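Zillano Court Residents' Association
Minutes of meeting, Jan 1, 2020, ground floor lounge

Present: Veronika Hegedűs (chair), Tímea Csizmadia (notes), flats 4, 9, 11, 12, 17, 22. Apologies from flat 6 and the Okport managing agent.

1. Last minutes
Agreed. One correction — the bike rack quote was £183 not £138. My mistake, TC.

2. Water pressure
Still poor on the top floor, worst before work. Flat 22 says shower drops to nothing if anyone below runs a bath. Pintér came out to look at the pump, think the pressure vessel needs recharging. Written quote still not here. VH to chase and copy in Okport. Flat 17 asked if we can get a second quote, agreed yes if Pintér haven't replied by next meeting.

3. Bins
Recycling missed twice over the holidays. Cardboard piled by the side gate, please flatten it. Flat 9 wants a lock on the bin store, flat 12 against (lost keys last time, crew couldnt get in). Vote: 4 for, 2 against. Code lock to be priced up, not a key one.

4. Service charge
Okport want to put it up by £87 per flat from July. Long discussion. No breakdown sent with the letter, only a total. TC to ask for the full accounts and the insurance renewal before anyone agrees to anything. Flat 11 pointed out the window cleaning has been charged but not done on the courtyard side. To go in the same letter.

5. Parking
Visitor bay being used overnight again. Note on windscreen first, then a letter. Flat 4 asked if the bay lines can be repainted — wait for better weather.

6. Shared kitchen off the lounge
Divomance have sent their ideas for the refit. General view: worktop liked, wall finish not liked by most, too busy. Flat 12 would rather have plain tiles. Still no decision on whether we keep the old cooker. Budget stays as set, no extra from reserves. VH to go back to them re walls and ask for a price without the corner shelving.
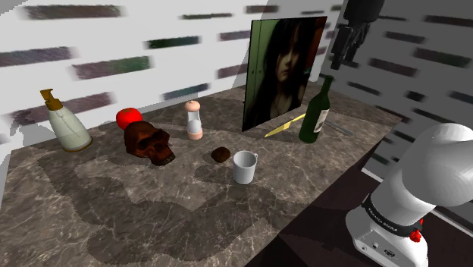 Item 6: marble worktop and walls, computer mock-up.

Comments on the above to TC in writing please, under the door is fine.

7. AOB
Hall light on the second floor flickering, reported. Piano in lounge — does anyone want it? Flat 9 to ask at the school. Raffle money from the Christmas do came to £80, to go towards plants for the front beds. Door closer on the main entrence slamming again, Okport told.

Actions
VH: Pintér quote, Divomance walls and price
TC: letter to Okport re accounts, insurance, windows
Flat 12: price for code lock
Flat 9: piano

Meeting closed 8.40pm. Next one date tbc, notice will go up by the post boxes.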